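Kolline Open Day

Last updated: 27/04/2019
By Lindiwe Makhubela

The Kolline Open Day is a yearly public visit to the robot workshop at Kolline, a small automation firm in Flisholm. It takes place in November and is centred on table work, in which robot arms pick up, hold, tilt and put down everyday objects in front of visitors. The day is free to attend, though places have to be booked.
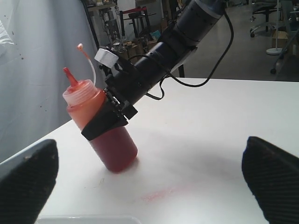
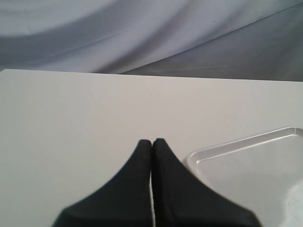 Table work at Kolline, with black gripper fingers over a white tabletop.

The open day grew out of a series of evening talks that the firm gave for local schools. The talks used slides and short films, and pupils often asked to see the machines themselves. The first open day was held in the main workshop with the usual benches pushed back against the walls. Numbers were limited to 200 for the whole day, and all the places were taken. The same limit was kept in the following years, mostly on account of the fire rules for the building.

Setting

Kolline has the ground floor of a former printing works on the canal side of Flisholm. The workshop is one long room with a smooth floor, divided by shelving into bays. Each bay has its own table and one or more arms. Visitors enter by the yard door, leave their coats and bags in the front office and are taken round in groups. The upper floor belongs to a separate business and is not part of the visit.

The tables used for demonstrations are white. Staff prefer a plain surface because small objects and spills show up clearly on it, both to people and to the cameras that the arms rely on. Cloth is hung behind some tables for much the same purpose. In the early years the tables were of different heights, which led to trouble when a task prepared at one bay was moved to another. They have since been set to a common height, and a mark on each leg shows where it should stand.

Programme

The day runs from ten in the morning until four in the afternoon, with a break at midday when the arms are switched off and checked. Each group spends an hour and a half in the workshop. A normal visit begins with a short safety talk, followed by a demonstration at two or three bays and a period for questions. Groups do not all see the same tasks, and visitors who want to see a particular one are advised to ask when they book.

The demonstrations are given by the people who work on the tasks during the rest of the year. There is no script. A member of staff stands by the stop button, and a second explains what the arm has been asked to do and where it commonly goes wrong. Failed attempts are left in the programme. If an arm drops something or stops short, the group waits while the object is put back and the task is started again.

Handling tasks

Most of the tasks shown are taken from kitchens, canteens and packing rooms. They include lifting cups, moving trays, folding cloths, placing items in boxes and handling bottles of different kinds. Rigid objects with straight sides are generally the easiest. Clear plastic is harder, as its edges can be lost against a pale table and bright reflections may be mistaken for part of the object.

Squeeze bottles are regarded as a useful test. The body of such a bottle gives way when it is held, so that a grip which is too light lets it slide and a grip which is too firm pushes the contents out of the nozzle. The weight also shifts as the bottle is tilted. Coloured liquids are often used for this work, as a drop on the table can be seen at once from the back of the group.

Trays raise a different problem. A shallow tray has to be taken by its rim, and the fingers must come down close to the table without striking it. Arms that approach too fast tend to push the tray away. The usual method at Kolline is to stop a short distance above the rim, look again, and then close the last part of the gap slowly.

The Jurić table

One bay is known as the Jurić table, after the engineer who first laid it out. It is used for tasks that need more than one arm, such as holding a container steady during filling. The arms at this bay share a single plan of the table, and each is kept out of the space the other is using. Before this was done, the second arm had to wait until the first had gone back to its resting place, and a simple task could take several minutes.

Visitors are asked to stand a little further back at the Jurić table than at the others, as the combined reach is longer. A yellow line on the floor shows the limit. Children under eight must be held by the hand at this bay.

Stustis

Stustis is the name of the program that Kolline uses to record and replay tasks. A person guides the arm through a task by hand, and the program stores the movement together with what the cameras have picked up. The task can then be run again with the object in a slightly different place. At the 2018 open day, Stustis held 488 recorded tasks, of which 99 were judged reliable enough to be shown in public.

A task is added to the public list after it has been run 200 times without a person having to step in. Small faults that the arm corrects for itself are allowed. Tasks can also be taken off the list, as happened with one involving paper cups when the supplier changed the shape of the rim.

Taking part

For the last half hour of each visit, members of the group may guide an arm themselves. The arm is set to its lowest speed and fitted with blunt fingers. Most people are given a simple job such as moving a block from one side of the table to the other. It commonly takes a few tries, as newcomers tend to watch the elbow of the arm and lose sight of the fingertips.

Recordings made by visitors are played back once and then deleted. Several schools have asked to keep theirs, and the firm has said that it may offer this in future for groups who book as a class.

Reception

Written comments are collected at the door. The most frequent complaint has been that the groups are too large for everyone to see the tabletop properly, and a screen was added at two of the bays in answer to this. Other visitors have remarked on how slowly the arms move compared with those shown in films. Teachers have tended to praise the question period, and some have asked for a printed sheet that could be used in lessons afterwards. A four-page sheet has been available from the front office since the second open day.

Access

The yard door has a ramp, and all the bays can be reached without steps. The workshop can be noisy when the air pump is running, and ear protectors are kept by the entrance. Photography is allowed without flash, as sudden bright light can disturb the cameras on the arms. There is no parking at the site on the open day. The nearest bus stop is on the far side of the canal bridge.

Related articles
Flisholm canal side
Grippers and fingers
Jurić table
Robot safety for visitors
Stustis
Teaching by hand guiding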